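Review: the Keltovell wrist-view grasping method, tried on thin packaging

Posted August 20, 2024 by Audrey-Anne Lachance

Keltovell is a method for teaching a two-finger gripper to pick things up using only a small camera at the wrist. There is no overhead camera and no depth sensor. The code and the trained weights came out in June, along with a short paper, and I have spent a good part of the summer running it on our bench. I review it as I would any other tool we might use daily: how hard it is to set up, what it does well, and where it falls over.

The idea is simple enough. Most wrist-camera methods feed the whole picture into the network and hope it works out for itself which parts matter. Keltovell adds a second, smaller network that looks only at the strip between the fingertips. It is trained to guess where the tips will end up if the arm carries on as it is, and the main network gets that guess as an extra input. The authors call it the tip forecast. On paper it adds very little to the running time, and I found the same.

Setting up took me longer than I would like. The install notes assume a Friesen arm controller, and ours is a Pellwood, so I had to write the bit in between. Yesenia Quintero helped with the timing, which the notes cover in one sentence. If your commands arrive late the forecast drifts, and there is no warning when it does. Once the timing was right the rest was painless. The calibration script asks for 6 views of the printed sheet and was happy with them the first time.

I was most interested in packaging. Boxes and cups are easy for nearly everything now. A snack bag is glossy, it has hardly any height, and the print on it is often busier than its outline. A network can easily decide that the edge of a label is the edge of the object.

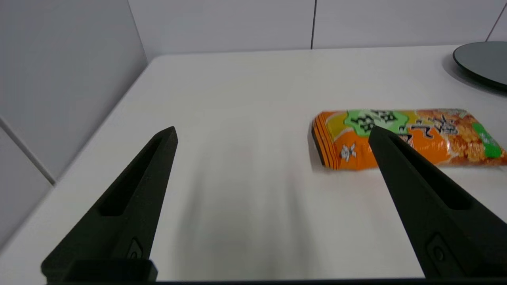 Wrist camera view with a snack bag on the white table. The right fingertip overlaps the bag in view.

With one fingertip over the print and the other over bare table, the view is badly lopsided, and our older method tends to dither at this point. It shifts left, shifts right, and sometimes closes on nothing. Keltovell generally picks a direction and sticks to it. I put that down to the forecast, as switching it off in the settings brought the dithering straight back.

The numbers, for those who want them. We used 2080 recorded demonstrations, of which 2000 went into training and the rest were held back for checking. The authors used 3121 for their own version. I trained ours from the released weights, and it still did better on bags than the weights did as supplied. I would not read too much into that. Ours had seen our table and our lighting, and theirs had not.

Shadows are the weak point. On a white surface under even light, the gripper and arm throw a soft grey smear between the fingers, and it moves when they move. The tip forecast seems to treat this as useful, perhaps fairly, as it does say something about height. But when we changed the lamps the results got plainly worse until I retrained. The paper has nothing on lighting at all. I think it should have.

Dark, shiny things near the work area also pull it off course now and then. A plate is enough. It rarely goes for the plate, but it slows down and corrects more than it needs to.

I also tried Zostovov, the other wrist-only method people ask me about. Zostovov is easier to install and has much better notes. It is steadier when the lamps change. On rigid items I could not tell the two apart. On bags and sachets it is clearly behind, mostly in the last stretch before the fingers close, where it comes in too high and pinches air.

A few smaller points about Keltovell. The logging is good, and you can play back the forecast over the camera view - I used this every day. The settings file is a mess, with two options that do the same thing and one that does nothing. Finger shape matters more than the authors suggest. Our fingers are long and taper to a point, and I had to redraw the mask that marks the strip between them. Allow an afternoon for that.

I am keeping it for the packaging work and leaving the older method in place for everything else. If your lighting is fixed and you handle thin, floppy items, it is worth the trouble of installing. If the lamps in your room change through the day, try Zostovov first. Yesenia has the Pellwood code and will send it to anyone who asks, though it has only been run on our one arm.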